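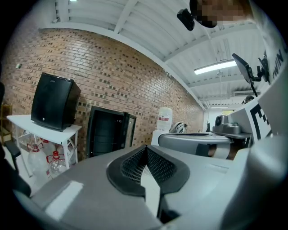 Refreshment corner, brick wall side: monthly check, June
Site: Plandier unit, Neltadetti
Form 612

1. Mini fridge on white table
Table level, legs and cross braces tight. OK.
Door seal closes on all sides. OK.
Comment: do not stack anything on top of the fridge.

2. Display fridge, glass front
Clearance to brick wall, minimum 2 inches. OK.
Glass free of cracks. OK.
Comment: interior at 41 F at 9:40 a.m. Limit is 40 F. Turn down one step and read again before noon.

3. Water dispenser
Upturned bottle seated straight in collar, no leak at base. OK.
Drip tray clean. Action: wipe down and refit.

4. Spare water jugs
Caps sealed. OK.
Stored on floor under table, clear of walkway. OK.
Comment: keep them there. Shelf limit is 200 lb in total and the shelf is already in use.

5. Power
Each fridge on its own wall outlet, no power strips. OK.
Cords undamaged. OK.

6. Lighting and wall sensor
Fluorescent fixture working, no flicker. OK.
Sensor box on brick wall secure, nothing hung from it. OK.

7. Personal items
Bicycle helmet next to dispenser. Action: owner to move it to the coat hooks.

Result: pass with three actions (items 2, 3, 7).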